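Quiénes somos

Lukumay es una empresa de ingeniería dedicada a la enseñanza de tareas de manipulación a robots. Trabajamos con dos métodos: el guiado manual, en el que el operador mueve el brazo con sus propias manos, y el mando a distancia, en el que lo conduce desde un puesto con dos empuñaduras. El cliente nos entrega una tarea y un lote de piezas. Nosotros devolvemos un conjunto de demostraciones revisadas, la documentación de montaje y, si el contrato lo incluye, una política entrenada y ensayada en su propia célula.

La empresa la fundaron Pendo Minja y Kwan-ho Tseng. Minja procedía de la confección industrial, donde había pasado varios años midiendo tiempos de costura y doblado. Tseng diseñaba reductores y útiles de agarre. El primer encargo fue el doblado de fundas para un taller de lencería de hogar, y de ahí viene que los materiales flexibles sigan ocupando la mayor parte de nuestras horas.

Qué hacemos

La actividad se reparte en tres líneas.

Gema es el servicio de demostración. Incluye el análisis de la tarea, la definición de las posiciones iniciales, la grabación y la revisión. Un encargo habitual comprende 200 demostraciones en la fase de prueba y 700 en la fase completa. Las tareas con tejido o malla suelen exigir más, porque la misma prenda dejada caer dos veces sobre la mesa no adopta la misma forma. El contrato mayor que hemos entregado sumaba 3,000 demostraciones de una sola familia de prendas.

Zulorora es el puesto de mando a distancia. Lo construimos en nuestro taller y no lo vendemos por separado. El operador ve la imagen de la cámara de muñeca y la de una cámara fija, y gobierna la apertura de la pinza con el índice. La relación de movimiento entre empuñadura y brazo se ajusta por tarea: en piezas rígidas se trabaja a escala completa, en tejidos finos se reduce para el tramo final de la aproximación.

Rasusen es el programa de revisión. Presenta cada demostración sincronizada con las posiciones articulares y la apertura de los dedos, y permite marcar tramos, anotar fallos de agarre y descartar tomas.

Cómo se enseña una tarea

Todo encargo empieza sin robot. Un técnico ejecuta la tarea a mano, varias veces, y la divide en fases. En una prenda de malla las fases pueden ser estas: aproximación, contacto, cierre, elevación, traslado y suelta. Cada fase recibe una condición de comienzo y otra de fin, redactadas de manera que dos personas distintas las apliquen igual.

Después se elige el método. El guiado manual da trayectorias limpias en tareas con contacto firme, como insertar o encajar. Tiene el inconveniente de que las manos del operador pueden tapar la pieza. El mando a distancia deja la zona despejada y hace que el operador decida con la misma información que tendrá luego el robot – las cámaras y la posición de la pinza. Para tejidos empleamos casi siempre el segundo.

Los operadores se forman durante 14 jornadas antes de grabar material destinado a un cliente. La primera parte se dedica a bloques rígidos y la segunda a telas opacas. La malla queda para el final. Es un material difícil por varios motivos: deja ver las capas inferiores, cambia de tono según se superponga y ofrece poca referencia de profundidad a la cámara de muñeca. Un operador con poca práctica cierra la pinza antes de llegar a la tela o recoge dos capas donde la instrucción pedía una.

Por esa razón la guía de operación fija unas reglas para los tejidos translúcidos. La pinza se acerca abierta. El cierre se hace despacio y en un solo gesto. Si el agarre falla, el operador abre, se retira y repite la aproximación, y el intento fallido se conserva con su etiqueta. Las correcciones son parte del material que entregamos; un conjunto compuesto solo por ejecuciones perfectas no enseña al robot a recuperarse.

Revisión y entrega

Cada demostración la revisa una persona distinta de quien la grabó. Se comprueban la sincronía de las señales, la visibilidad de los dedos y la correspondencia entre fases e instrucciones. Las tomas descartadas se listan en el informe con su motivo. Los archivos se entregan en el formato que indique el cliente, junto con los parámetros de calibración de las cámaras y el plano de la pinza utilizada.

Los datos grabados con piezas del cliente pertenecen al cliente. No los reutilizamos en otros encargos salvo autorización por escrito.

Equipo e instalaciones

Pendo Minja dirige la operación y la formación. Kwan-ho Tseng dirige el diseño mecánico, que comprende los dedos de pinza y sus superficies de agarre – lisas, estriadas o recubiertas, según la pieza. El taller dispone de células con mesa clara e iluminación regulable, un banco de ajuste y un almacén donde las muestras de cada cliente se guardan por separado. Las visitas se conciertan con antelación y se reciben por la mañana.

El trabajo en detalle

Malla gris con pliegues superpuestos, vista desde la cámara de muñeca, con los dos dedos de la pinza separados frente al tejido.

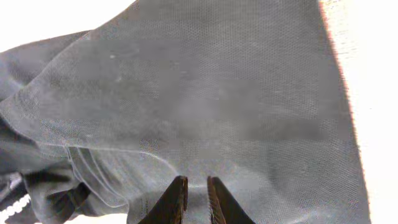 Contacto

Para solicitar un estudio de viabilidad, envíe una descripción de la tarea, las dimensiones de la pieza y el ciclo previsto. Si se trata de tejido, indique composición y gramaje e incluya al menos dos muestras sin planchar. La respuesta inicial no tiene coste.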